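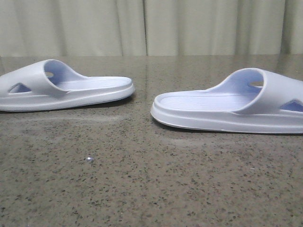

2 min read

I have been writing rules for a task that a four-year-old does without rules, namely putting a pair of shoes together. Our robot at Nuko does it too, on a good day, and my job for most of April has been to write down what "does it" means.

The first draft said: "Place the sandals side by side, neatly." Snežana Pavlović, who reviews everything I write and has never once returned a page clean, circled "neatly" and wrote "says who?" next to it. Fair enough. I have seen my own hallway.

So now we have a start condition. Both sandals sole down, toes facing each other, a gap between them, nothing else on the counter. I like toe to toe as a start because nothing about it is finished. One of the two has to be turned all the way around, and the arm has to commit to which. Start them almost parallel and a lazy nudge passes for skill.

Then the rules proper. A run ends when the sandals are parallel and upright, or when the clock hits 70 seconds, whichever comes first. No human hands past the counter edge while the clock is running, including to "just help it a bit" (you know who you are). Pick up by the strap or the side of the sole, either is fine, but no dragging. Dragging polishes nothing and teaches the thing bad manners. Two failed grasps in a row and you stop, log it, and reset both sandals, even if only one has moved. Especially if only one has moved.

The reset rule caused the most grumbling. People want to fix the one that's crooked and carry on, and I understand, I want my lunch too. But a half reset means every run starts a little more like the last one ended, and by the afternoon you are testing something you never wrote down.

White molded sandals on shiny speckled stone were my choice, by the way, and I have been thanked for it in tones I won't reproduce. The glossy surface gives back a bit of whatever sits on it. Good. Real kitchens do that. Why a sandal is on a kitchen counter is a separate question, which my mother has already raised.

Still open: whether left and right have to end up on the correct sides. Snežana says obviously yes. I said a pair is a pair — and got another circle. Version 2 goes around tomorrow morning, and I've left that line blank for her to fill in.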